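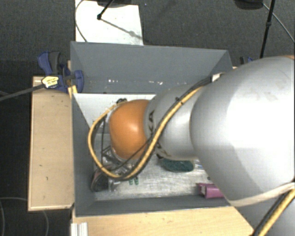 Lost property

By Iona Shearer
January

Lost property is any belonging that has been parted from its owner by accident and has come to rest with somebody else, usually somebody with a cupboard. The term covers both the things themselves and the room they are kept in. It is distinct in law from abandoned property, whose owner meant to be rid of it, although umbrellas have never sat comfortably in either group.

Finders generally have a better claim than anyone except the true owner. Landowners dispute this whenever the item is valuable and seldom when it is a glove.

The ferry port of Skisden kept one of the fuller records on the subject. Its office logged 1,647 items in a single year, of which 257 were claimed. Among the remainder were 13 wedding hats, a set of bagpipes and 2 left crutches, handed in on the same evening. The clerk, Genivaldo Assunção, sorted everything by where it had been found, a system that suited him and obliged passengers to remember where they had lost things. His ledger describes one suitcase as "brown, heavy, ticking" and, a day later, "brown, heavy, alarm clock".

Holding periods vary. Skisden allowed up to 13 weeks, after which goods were sold at auction in the Moon, a public house beside the harbour. Bidders bought closed bags by weight, and several are recorded as having bought back their own. False teeth were withheld from sale following a complaint, the details of which the ledger leaves out.

Claimants were asked to describe an item before seeing it. Most described something rather better than what they had lost.

See also: Finders' rights; Left luggage; Treasure trove; Umbrella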